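How a song gets recorded

When you listen to a song, everything seems to happen at once. The drums, the guitar and the singer all sound as if they are in the same room, playing together. Sometimes they are. Very often, though, each part was played at a different time, and somebody put them together afterwards.

This page follows one song from start to finish. The song is called "Gurby" and the band is called Skiltance. There are four people in the band. Eleri Ellis sings, Tudur Beddoe plays the drums, Haiyan Fu plays the bass guitar and Baptiste Vasseur plays the electric guitar.

What is sound?

Sound is movement in the air. When Tudur hits a drum, the skin of the drum shakes up and down very quickly. We say that it vibrates. The vibrating skin pushes the air next to it, that air pushes the air next to that, and so on until the push reaches your ear.

Fast vibrations make high notes, like a whistle. Slow vibrations make low notes, like the bass guitar. Big vibrations are loud and small ones are quiet.

What does a microphone do?

A microphone has a very thin sheet inside it, called a diaphragm (say "DY-a-fram"). When sound reaches the diaphragm, it vibrates too. The microphone turns this movement into a tiny electrical signal. The signal goes down a cable to a box, and the box changes it into a long list of numbers that a computer can store.

To hear the sound again, the computer does all of this backwards. The numbers become an electrical signal, the signal goes to a loudspeaker, and the loudspeaker pushes the air.

Getting ready

Before the band went to the studio, they practised the song until they could play it without stopping. They also chose how fast it should go. The speed of a piece of music is called its tempo, and it is measured in beats per minute. A slow, sleepy song might have 56 beats in a minute. "Gurby" is much faster than that.

In the studio, the computer plays a steady clicking sound at the right tempo. This is called a click track. The musicians hear it through headphones while they play, but it is not part of the finished song. The click stops them from speeding up in the exciting parts – most people do this without noticing.

Drums first

The studio is called Gittins. It has two rooms with a thick window between them. The musicians play in the bigger room, which is called the live room. The smaller one is the control room, and that is where the sound engineer sits. The engineer for "Gurby" was Rhiannon Hopkin.

Bands often record the drums first, so that everyone else has something to play along to. A drum kit needs a lot of microphones. Rhiannon used eight. She put one inside the big bass drum, one near the snare drum, and others close to the rest of the drums and above the cymbals.

Tudur did not have to play to silence. The rest of the band played quietly in his headphones, using a rough recording they had made at practice. This is called a guide track. It gets thrown away later.

Each time a musician plays the song through, it is called a take. Tudur's first take had a mistake near the end, where he came in too early after a pause. He played it again. Doing another take is quite normal, even for people who have been playing all their lives.

Layers

Next, Haiyan played the bass. She listened to Tudur's drums in her headphones while she did it. Then Baptiste added his guitar. He played the same part twice, and Rhiannon put one recording on the left and the other on the right. If you listen to "Gurby" with headphones, you will hear a guitar on each side.

Adding a new part on top of one you have already recorded is called overdubbing. Each part is kept on its own track. You can think of the tracks as sheets of see-through plastic, each with a piece of a drawing on it. Stack them up and you see the whole picture. Take one away and the others stay just as they were.

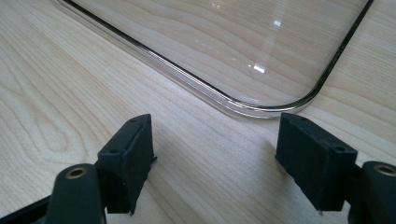
Keeping the tracks apart is very useful. If the bass is too quiet, Rhiannon can make it louder without changing the drums. If Baptiste doesn't like one of his notes, he can play that bit again and leave everybody else's part alone.

Singing

Eleri recorded her voice last. Singers often use a pop shield, a round screen that goes in front of the microphone. Say the word "peanut" with your hand in front of your mouth and you will feel a puff of air on the P. A puff like that makes a loud thump on a recording. The pop shield breaks it up before it gets to the microphone.

Eleri sang the whole song several times. Afterwards she and Rhiannon listened to all the takes and picked the best line from each. Joining these up into one good performance is called comping. She also sang some higher notes to go along with the chorus. These are called harmonies, and they are the reason you can hear more than one Eleri.

Mixing

Now all the parts were recorded, but they did not sound like a finished song yet. The next job was mixing. The person mixing decides how loud each track should be, and whether it should come from the left, the right or the middle.

They can also add effects. One effect is reverb, which makes a voice sound as if it is in a bigger space. Clap your hands in a sports hall and then in a bedroom full of cushions. The hall has a lot of reverb and the bedroom has hardly any.

Mixing can take longer than playing the song did. Rhiannon listened on big loudspeakers, then on small ones, then in her car. A song has to sound right in all sorts of places.

Mastering

The last step is called mastering. It is a final check of the whole song, often done by a different person with fresh ears. They make small changes so that the song is not much louder or quieter than the others on the same album. "Gurby" is on an album called "Iton", and it comes after a very quiet song, so this mattered.

After mastering, the song can be put on the internet or copied on to CDs and records.

Try it yourself

You can try overdubbing with a friend and two devices that record sound. Ask a grown-up before you borrow theirs.

Record yourself clapping a steady beat on the first device. Play it back out loud, and hum a tune along with it while the second device records. When you listen to the second recording, you will hear the clapping and the humming together. Try moving the first device further away if the claps are too loud.

Words to remember

Tempo: the speed of a piece of music.
Take: one go at playing or singing a part.
Track: one recorded part, kept apart from the others.
Overdubbing: adding a new part to ones you already have.
Mixing: choosing how loud each track is and where it comes from.
Mastering: the final check before a song is released.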